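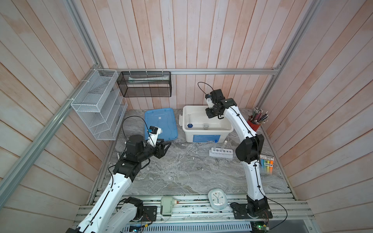

Fig. 6. Grey marble-pattern top with pale whitewashed planks on three sides.

Section 2: Covering a benchtop

Tikano self-adhesive covering is supplied in rolls and can be laid over laminate, sealed timber or painted MDF. Do not lay it over raw chipboard, oiled timber or tiles with open grout lines.

Before you start

Check that all rolls carry the same batch number. Colour and veining vary slightly between batches. Leave the rolls in the room overnight, standing on end.

You will need a tape measure, a trimming knife with new blades, a felt-edged squeegee, methylated spirits, a lint-free cloth and a hair dryer.

Preparing the surface

1. Remove old silicone from the edges with a plastic scraper.
2. Fill chips and screw holes with Stellix fine filler. Let it harden, then sand flush.
3. Vacuum up the dust and wipe the whole top with methylated spirits.
4. Leave the surface until it is completely dry.

CAUTION: Methylated spirits is flammable. Open a window and turn off any pilot light or heater nearby.

Laying the covering

5. Cut the covering 10 cm longer than the benchtop.
6. Lay it face up and move it until the veining runs the way you want.
7. Fold back one end and peel off a hand's width of backing paper.
8. Press this strip down, starting in the middle and working out to both sides.
9. Pull the backing away slowly from underneath while following with the squeegee.
10. If a crease forms, lift the covering back past it and lay it again. Do not stretch it.
11. Warm the front edge with the hair dryer on low and fold the covering under.
12. Trim along the wall with the knife held flat against a steel rule.

Note: Where the bench meets timber panelling, leave a 2 mm gap and fill it with a clear flexible sealant. Timber moves with the seasons and will lift a tight edge.

After laying

Keep the surface dry for 72 hours. Small bubbles usually settle in this time. Prick any that remain with a fine needle and press flat.

Always use a trivet under hot pans and a board for cutting. For cleaning, see Section 3.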